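Stoven to switch its community freezer and school kitchen to shared solar this August

STOVEN – I've been banging on about power bills and warmer winters in this town for long enough that my neighbours cross the road, so it's a real pleasure to finally write a release with good news in it. From August, the Stoven school kitchen and the community freezer next door will run on shared solar and a battery, and they won't need the diesel generator for everyday use any more.

I live 4 doors down from that generator. I know what it sounds like at breakfast time, and I can't wait to hear the birds again!

The project is called Illusell. It's run by our residents' energy group (I write its news, hello) together with the town of Prellau across the bay, where the same set-up has already been through one full winter.
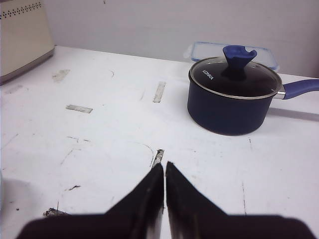
A white tabletop and a pale wall behind it.

Why a freezer and a kitchen, when the headlines are all about sea walls and shrinking ice? Because that's where the changing weather has hit us first. The old cold cellars were dug into ground that used to stay frozen all year, and 3 of them have flooded. Families who stored fish and berries there now rely on the community freezer, and it has been burning fuel around the clock to do a job the ground used to do for free.

The fuel comes in by barge. When the fall storms arrive early the barge doesn't, and then everybody starts doing sums at the kitchen table. We've had enough of that.

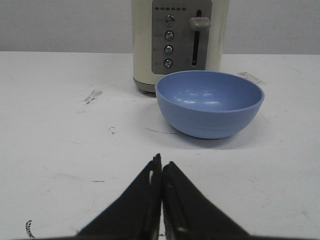 So the new panels are going up on the south side of the school roof, and the battery will live in the old boiler room. Garrido, the firm doing the wiring, has promised to have its crew out of the building before classes start again. I've told them I'll hold them to it, and they laughed, a bit nervously I thought.

We expect to save 2,000 litres of diesel in the first year. I'd love it to be more, but the dark months are the dark months and the generator will stay on hand as backup. I'd sooner give you a figure we can meet.

The money side is simple enough. The town is paying for the panels, our group raised the cost of the battery, and 80 households have signed up to share whatever power is left over on long summer days. If you haven't signed up yet you still can – the form is at the town office and it's a single page. 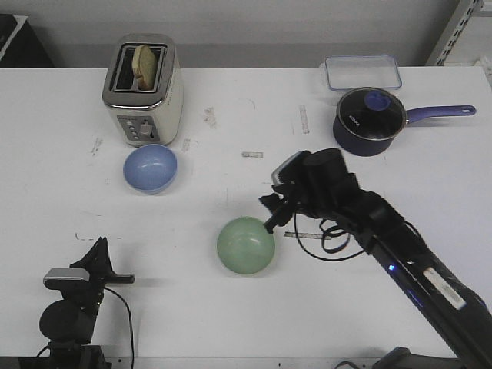 I've also been asked what any of this means at home, and whether people will have to change how they cook. They won't. If your household is in the sharing plan, you'll see a credit on your bill and that's it. You can put a slice of bread in the toaster or a saucepan on for supper whenever you like, same as always. We may send a note around on very bright days suggesting you do the laundry then, but it's only a suggestion and I'll be ignoring it myself half the time.

There's an open evening at the school on Monday at 7 p.m. for anyone who wants to see the drawings, ask about the battery or just complain about the barge. People from Prellau are coming over, weather permitting, to talk about their first winter with the system, including the week it gave them trouble. Kids are welcome and there'll be soup.

Reporters are welcome too. Please leave a message at the Stoven town office and I'll call you back, usually after supper.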